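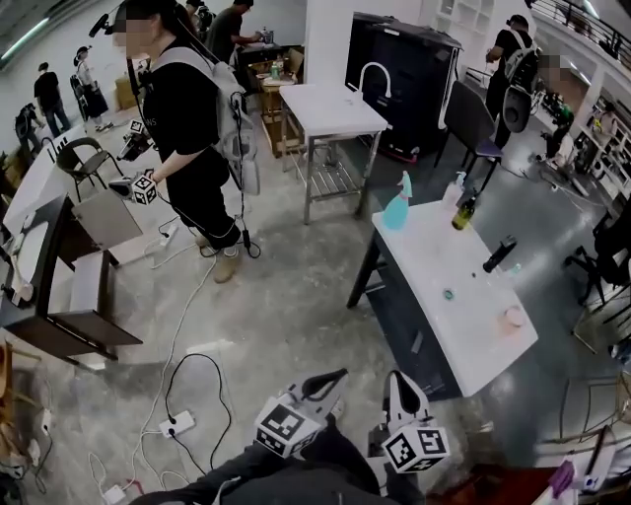

Can a Robot Clean the Kitchen Yet?

July 2025

Think about wiping a table. You pick up the spray bottle, squeeze it, put it down, and rub the table with a cloth. You lift a cup with one hand and wipe under it with the other. You probably think about something else the whole time.

For a robot, wiping a table is hard. Robots have been building cars for many years, and some can lift things no person could. So why can't you buy one that does the chores?

Factories are easy, kitchens are hard

A robot in a car factory does one job. The part it needs comes to the same spot every time, facing the same way. The robot doesn't need to look for it.

Your kitchen is different every day. The soap might be by the faucet or behind a bowl. A new bottle is full and heavy, and an old one is nearly empty. Somebody has left a spoon in the sink. A robot in your kitchen has to find each thing, work out what it is, and decide how hard to hold it. If it squeezes too hard, a paper cup is crushed. If it squeezes too softly, a glass slips.

How do you teach a robot to tidy up?

One way is to write out every move as a computer program. This works for a factory robot. For a kitchen the list of moves would never end.

Another way is to show the robot how people do it. People do chores using grippers, which are tools with fingers, a bit like the tongs you use for salad. Cameras on the tools record what happens. A computer then studies the recordings and looks for patterns, such as where the fingers go when a person picks up a bottle.

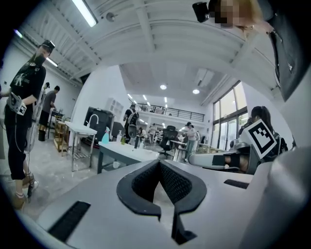

People holding grippers in a large workshop. The sink and the table with bottles are in the middle of the room.

Many of the grippers have black-and-white square patterns on them. These are called markers. A camera can spot a marker easily, and the computer can use it to work out where the gripper is and which way it is tipped.

One recording is not enough. A team at a company called Kurkik wanted to teach a robot arm to do one thing: pick up a spray bottle and put it on a shelf. They recorded people doing it 2,037 times. Toon Dijkstra, who works on the project, says the first 2,000 were all done with the same bottle. When the team gave the robot a bottle with a different shape, it closed its fingers on the air next to it. The last 37 recordings used other bottles, and the team is still adding more.

What can robots do now?

Some chores are already done by machines. A dishwasher washes dishes, but you have to load it. A robot vacuum cleans the floor, but it can't pick up your socks first.

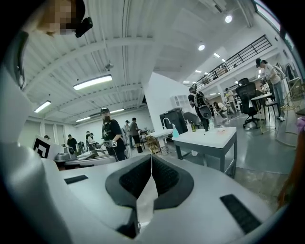 By Hermenegildo Galindo

In stores and warehouses, robots can move boxes and carry shelves. Putting small things on a shelf neatly is harder, and people still do most of that work.

In tests, robot arms have folded towels, wiped counters, and put cups in a rack. They are often slow. In one test at Kurkik, a robot was asked to clear a table 108 times. It took 7 minutes each time, and on many tries a person had to step in and help.

So, not yet. A robot may be able to do one chore in one room where it has practiced. It can't walk into a home it has never seen and clean up after dinner.

Try it yourself

Put on a pair of thick oven mitts. Try to pick up a pencil, a sponge, and a plastic cup, and set each one in a bowl. Now close one eye and try again. Which one was hardest to pick up? Did you change the way you held it?

Words to know

Gripper: a tool with fingers for holding things.
Marker: a printed pattern that a camera can find easily.
Program: a set of instructions for a computer.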